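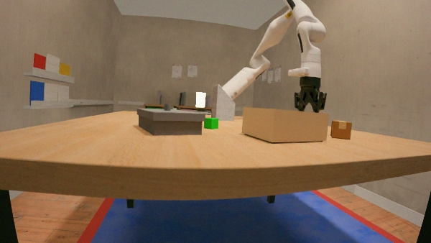 Poven Matte Table Oil: Review After One Winter

Search this site
Search
Benusik Workshop Desk | February
1,424 shares | 54 comments

Poven Matte is a two-part hardwax oil sold for tabletops, counters and desks. Part A is the oil and wax blend. Part B is a hardener, supplied in a small bottle taped to the lid of the can. The mix ratio is three to one by volume. The can has no graduation marks, so a measuring cup is needed for anything less than a full batch.

We tested it on two ash desktops and one maple kitchen table, with a set of offcuts kept back for stain tests. The comparison product was Lokex Clear, a one-part oil we have used in the shop for several years.

Preparation

Both makers ask for a final sanding at 150 grit. We sanded one half of each offcut to 150 and the other to 220. Poven took evenly on the 150 side. On the 220 side it left a slightly patchy sheen, most noticeable on maple, and the patches did not level out with a second coat. Stop at 150. Vacuum the surface, then wipe it with a dry cloth. A damp cloth raises the grain and adds another round of sanding.

Application

A white nylon pad worked better than a roller. Pour a small amount, spread it across the grain, then finish with the grain. After ten minutes the excess has to come off completely. Any oil left on the surface turns tacky overnight and has to be cut back with a gray pad.

Working time after mixing was just under four hours at shop temperature. The second desktop was finished from the tail end of a batch, and the oil had thickened enough to drag. Mix less than you think you need. Coverage on the first coat was close to the figure on the can, and the second coat used less than half as much.

Used pads and rags can heat up and ignite on their own. Lay them flat outdoors to dry or keep them under water in a closed metal can.

Color and sheen

Poven darkens ash less than Lokex does. Lokex adds a clear yellow cast by the second coat. Poven stays nearer to the color of bare wood, with a low sheen that does not show overhead lights. On maple the two are harder to tell apart.

Stain tests

Water, coffee, red wine, mustard and olive oil were left on the offcuts for one hour and again overnight. After one hour Poven showed no marks. Overnight, wine left a faint ring and mustard left a yellow spot that faded over the following week. Lokex marked with coffee and wine at one hour.

Heat resistance is average. A mug of boiling water left a pale ring on both products. A light rub with fresh oil removed it from Poven.

Repairs

Spot repair is the main advantage over varnish. We scratched one desktop, sanded the area by hand and applied a few drops of mixed oil. The edge of the repair is visible only at a low angle. The weak point is the hardener, which must be measured even for a repair this size. An opened bottle had gone cloudy after two months on the shelf.

Verdict

Good stain resistance, low color change, easy repair. Short pot life and awkward packaging. For a kitchen table we would choose it over Lokex. For shelves the one-part oil is cheaper and adequate. The Kozan starter kit, which includes pads and a measuring cup, also fits the Poven mix ratio.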